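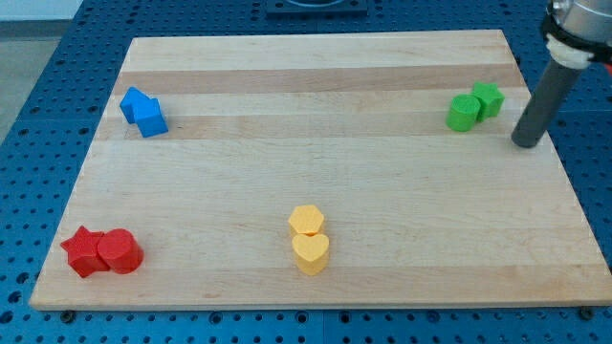
September, 7.40am
By Fidelina Llanos
Filed under: Opinion / Home & Money

Stop telling me to buy a new one

My kettle went last month. Not dramatically, it just stopped clicking off, so it boiled and boiled until the kitchen windows ran. I took it to the counter at Stodico where I'd bought it, receipt in hand, and the lad there was perfectly nice. Couldn't be mended, he said. No parts. Had I seen the ones on offer by the door?

I hadn't. I didn't want to. I wanted a switch.

We have got into a very odd habit in this country and I include myself. A thing breaks, we sigh, we get the phone out, a new one is on the step by teatime. The old one goes in the cupboard under the stairs for a bit, out of guilt, and then to the tip. I have a cupboard like that. Two hairdryers, a radio, a lamp with a bad neck. All of it wants one small part and somebody with a spare evening.

My grandmother lived outside Cáceres and had the same iron from her wedding until she died. New flex, new plug, new handle, same iron. She wasn't making a point. There was a man in the next street and he did irons. He charged very little and talked a lot, and you had to allow a whole morning.

Where is that man now? In Hadon, where I live, there used to be a mender on the high street, next to the bank. Bank's gone too. The shop sells phone cases. The nearest person who will open up a toaster is 50 minutes on the bus, and he wants 10 pounds just to look at it, which I don't blame him for at all, he has rent. But a toaster is not much more than that new. So people do the sum and the toaster loses.

And I'm tired of hearing it's our fault for being lazy. It's the glue. Everything is glued! Or it's got those screws with the silly heads that no ordinary drawer has a driver for. I bought a Jemow hand mixer two Christmases ago and there isn't a way into it short of a hammer. Somebody sat in a meeting and decided that. You could make the same mixer with four plain screws and sell the motor brush in a little packet for the price of a coffee.

I know the argument back. Safety. People will electrocute themselves. Well, some of us used to wire our own plugs at the kitchen table, we were taught it at school, and we were taught to turn it off at the wall first. Teach it again. An hour a week, one term. Plugs, fuses, hems, a puncture, a dripping tap. I'd put it before half of what my niece brings home.

Our library ran a mending afternoon in the spring. I went with the lamp. Queue down the stairs, people holding blenders in carrier bags like sick cats. They had to turn a good many away and they havn't had the money to run it again. That queue ought to tell the council something. People will wait in the cold for this.

What would I do? Take the tax off repairs, for a start. Make the makers sell the parts, for ten years, to anyone who asks, not just to their own workshops. Print on the box if it can be opened — big letters, next to the price. And give a cheap lease to anybody who'll put a bench in an empty shop, God knows there are enough of them.

The kettle, since you ask, I'm still using. I stand next to it and turn it off my self.

Comments

pollyb: We had a cobbler who did handbags, zips, umbrellas, the lot. Retired, no one took it on. Still miss him.

Grumpy in Hadon: Parts for ten years would put prices up, and who pays? The rest of us. Nice idea though.

T. Marsh: Please don't carry on with that kettle!! The switch is the safety bit.

wirecutter: The silly screws are security bits, you can get a set cheap online. Agree about the glue.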